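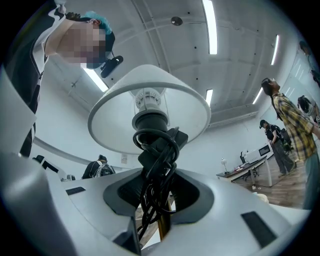 A white table lamp in a hand-held gripper, with the cord wound round its socket.

Fallville returns centre teaches robots to handle lamps

The staff who check returned household goods at Carbridge in Fallville have a new task since May. For part of each shift they put down the goods they would normally hold in their hands, take a plastic gripper instead, and do the same work with it while it is recorded. The recordings are used to train the robot arms which the company plans to install at its second site, in Cornthorpe.

The returns centre receives lamps, kettles, clocks and other small things that customers have sent back. Every item must be taken out, turned over, looked at and put either on the shelf for resale or in the box for parts. Until now all of this was done by hand, and the company says that it was always the slowest point in the building.

Table lamps were chosen as the first group. According to Shafiq Liyanage, who leads the project, they are a good test but not a kind one. The shade is light and marks easily, the cord goes where it wants, and the lamp must often be held upside down so that somebody can look at the bulb holder from below.

"If you can teach a machine to hold a lamp like our people hold it, you can teach it many other things," he said. "But first we had to find out how our people hold it, and they did not know it themselves. They just did it."

So far 198 lamps have been recorded. Each of them is handled several times by different workers, as the engineers want to have more than one way of doing it. The software for the arms comes from Nanayakkara, a small supplier which also trained the staff to use the gripper. The training took four hours and was paid as normal working time.

Opinions on the floor are divided. Jarmila Říha has checked lamps and lighting for six years, and she was among the first who tried the gripper. She found it heavy in the beginning. Now her complaint is a different one: it is slow.

"With my fingers I feel at once if the socket is loose," she said. "With this I must look for it. I lean over, I turn it, I look again. In one hour I do maybe half of what I did before."

The company has therefore lowered the hourly target for everyone who is recording. This was not the case in the first two weeks, and it caused some bad feeling. Selvaraj Kanagaratnam, who speaks for the workers in the centre, said that people were asked to teach the machine and to keep their old numbers at the same time. The targets were changed after he brought the matter to the management, and the recording time is now written separately in the shift plan.

The larger question is what happens when the arms are ready. There are roughly 20 people in the checking team in Fallville. Carbridge has said that none of these jobs will be cut this year, and that the arms will go to Cornthorpe, where the company has had trouble to fill the evening shift. Mr Kanagaratnam wants the same promise in writing for a longer time. Talks about it are going on.

Sunil Jayawardena, the site manager, expects that the work in Fallville will change more than it will shrink. He would like the arms to do the lifting and turning, while a person decides if the item can be sold again. Two new posts, for checking the recordings and sorting out the bad ones, were offered inside the team first. One of them went to Rezaul Karunaratne, who before packed parcels on the early shift.

He now spends most of the day at a screen. A recording is thrown away if the lamp slips or if a hand touches it where only the gripper should. Cords are the usual problem — a loose loop gets caught under a finger of the gripper, and the whole attempt must be repeated. Some workers have started to wind the cord round the lamp before they begin, and he has asked the engineers if this should become the rule.

"My back is better, my eyes are worse," he said about the new job. He misses the company of the packing line, but he does not want to go back.

The recording of lamps will continue until the end of the summer. Kettles are next, and Ms Říha has already asked to be left out of that group. The first arm should be tested in Cornthorpe in the autumn, with a member of the Fallville team standing beside it for every shift.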